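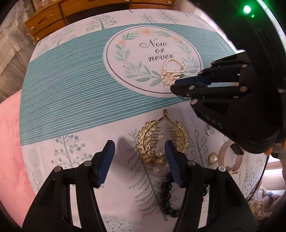 tikix: Have you tried starting with the bracelets and leaving the earrings till last? Our college club did a sorting project in September and anything with a hook on it ate up all our time.

Joelle Mansour: We did try that order. The trouble is the strings of beads. They change shape when you grip them, so every pick comes out different, and the student teams have to hand in 1,000 good picks between them.

brullitham: 1,000 is too many for a class project. I'd settle for fewer and check them properly.

Joelle Mansour: It's in the course outline so I can't change it. We have 3 teams and roughly 6 weeks.

culico: Disagree with brullitham. Bad picks are useful too if they're labelled as bad. What worries me more is the patterned cloth. I would use a plain one.

tikix: Plain cloth makes it too easy. Nobody's dressing table is plain.

culico: Fair, but get it working on plain first.

Joelle Mansour: We'll stay with the pattern for now. This is the layout with the box, for anyone who wants to copy it.

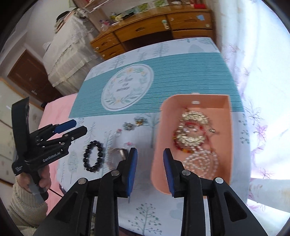 Two grippers, open pink box, beads and other pieces on the cloth

issa_m: Does each piece have a set place in the box, or anywhere inside?

Joelle Mansour: Anywhere inside counts. Team 2 want fixed places but I've said no until the pearls are sorted out.

brullitham: I still think you should cut the number.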